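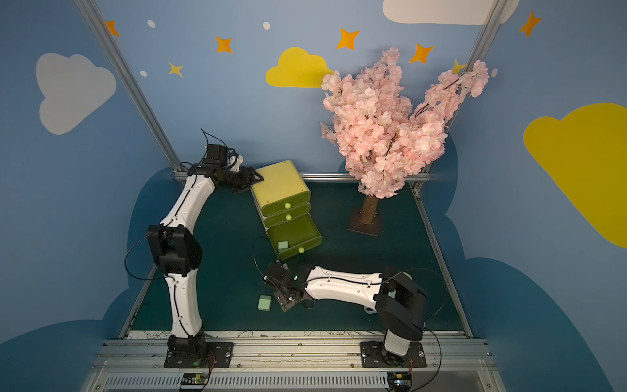

Review: Roser rechargeable vigil candles

Our youth group holds a night vigil before Pentecost, with a walk from the church hall to the churchyard and then prayer inside until late. For years we used wax tapers with paper drip guards. They look lovely and they ruin carpets, and the last time we carried them outdoors most were out before the first hymn ended. This May we bought the Roser rechargeable set instead and have used it several times now, at the vigil and at smaller evening services.

What comes in the box

You get 14 candles, a charging tray, a mains lead and a plug. The candles are cream plastic with a slightly rough finish and a frosted cover over the light. There is a clear wind cup for each one, packed separately in a bag. The cups aren't needed to keep anything alight, obviously, but they give younger children something to hold and they make the candle look less like a torch.

The instructions are a single folded sheet. They cover charging and the timer and leave out how to remove the cups, which click on very firmly. Press the two tabs at the base and twist. Don't pull.

The light

This was my main worry. Cheap LED candles flicker in a jumpy way that gets tiresome during silent prayer. The Roser has a slow, uneven flicker and a steady setting, and we keep ours on steady. The colour is warm and fairly yellow. From the back of the nave a row of them along the altar step looks right. Held close to the face it looks like what it is, a small bulb.

Brightness is modest. You can read a hymn sheet in large print if you hold the candle right over it. Ordinary print is hard work, and we ended up printing the Taizé chants on bigger sheets for the walk. If you need people to see where they are putting their feet on a rough path, bring proper torches for the stewards as well.

Battery and charging

Roser says 17 hours on a full charge. I haven't sat with a stopwatch, but ours went through the whole vigil and then Evening Prayer the following night without being put back on the tray, and only one was noticeably dimmer by the end. A full charge takes about 4 hours. The tray has one light for the whole set, so you can't tell whether an individual candle has seated badly. We had one come off the tray flat for that reason. Now I press each one down and give it a quarter turn.

The box also says the battery is good for 1000 charges. At the rate we use them I will have handed the job to someone else long before that can be tested. The battery is sealed in, so when it does go the candle goes with it. I would have liked a replaceable cell.

In use with young people

They get dropped. Ours have landed on stone and on tarmac and they still work, though two of the wind cups have cracked at the rim. The switch is underneath and quite stiff, which cuts down on the clicking on and off during the readings — it doesn't stop it altogether. There is no remote. A leader has to go along the row and switch each one on, or pass them out already lit.

We did wonder whether the older teenagers would find them childish after real flame. A couple said they missed the smell, and one said she missed passing the light along from person to person. I agree with her. We now light the paschal candle as before and have each person switch theirs on as the person beside them does. It's a bit of a substitute, but it keeps the order of the thing and the movement down the line.

Compared with others

We borrowed a set of Prondari candles from a neighbouring parish before buying. They are brighter and a little cheaper, but they take button batteries, and changing those for a whole group is fiddly and adds up over a year. The light is also whiter than I wanted in church. If you only hold one candlelit service a year, at Christmas say, the Prondari set would do the job and can sit in a cupboard the rest of the time with the batteries out.

Points for: good colour, long running time, sturdy, safe to hand to small children.

Points against: stiff switch, sealed battery, one light for the whole tray, brittle wind cups.

I'd buy them again, and we are likely to get a second set before Advent. Spare wind cups are sold separately, so order a few at the same time.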